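Washing and drying mattress covers, toppers and pads
=====

Revised 17 Apr 2026. Replaces the earlier sheet on bedding care.

## Before washing

Read the care label first. Cotton covers will normally take 60 degrees. Covers with a waterproof backing often will not, and the backing cracks or peels if it is washed too hot or tumbled on a high setting. If the label has gone, treat the cover as a 40-degree item and dry it on a line.

Close all zips before loading. An open zip catches on the drum holes and pulls its teeth out of line. Turn fitted covers inside out so that the seams, where dust collects, are exposed to the water.

Vacuum the cover on the bed before removing it. Use the upholstery head, not the brush, and work along the stitching. Dust left in the quilting turns to a grey paste in the machine and settles in the door seal.

## Stains

Treat stains before the main wash. Heat sets protein stains such as blood, milk and sweat, so start these in cold water only.

- Blood: cold water and a little salt, left for an hour, then rinsed.
- Sweat: one part white vinegar to two parts water, dabbed on and left until nearly dry.
- Tea and coffee: washing-up liquid in lukewarm water, worked in from the outside of the mark.
- Candle wax: harden with ice, lift with a blunt knife, then iron the remainder through brown paper.

Do not use bleach on elastic. It perishes within a few washes.

Mattresses themselves are a different matter, as they cannot be rinsed. Apply cleaning foam with a barely damp cloth, never pour, and blot with a dry towel. A mattress that has been spot-cleaned should be stood on its long side for the rest of the day so that air reaches both faces.

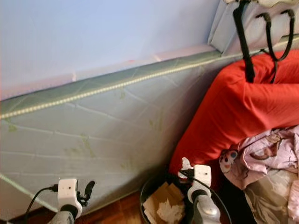

Do not put the cover back until the filling is dry as well as the fabric. Press a folded sheet of kitchen paper hard against the spot for a full minute. If the paper comes away limp, wait longer. Foam holds water well below the surface and feels dry to the hand long before it is.

## Loading and spinning

A double topper needs a large drum. If it has to be forced in, take it to a launderette. Wim Bakker, who drew up the first version of this sheet, allowed a hand's width of free space above the load, and the rule still holds.

Use half the normal dose of liquid detergent and add a second rinse. Powder tends to lodge in quilted layers. Leave out fabric softener altogether: it coats the fibres and makes the pad less absorbent.

Limit the spin to 800 for anything waterproof. Water trapped under the backing can throw the drum out of balance.

## Drying

Hang quilted pads over two parallel lines, spaced so that the middle sags slightly. Turn them once at the halfway point. In a dryer, use low heat and stop the cycle every 20 minutes to shake out the corners.

Feather toppers take longest. Two clean tennis balls in the dryer will break up the clumps.

## Storage

Fold in thirds and store in a cotton bag. Plastic traps any damp that remains. Daryna Kravets recommends writing the bed size on a luggage label tied to the handle, which saves unfolding three covers to find the right one. Air everything again in September before the heavier bedding goes on.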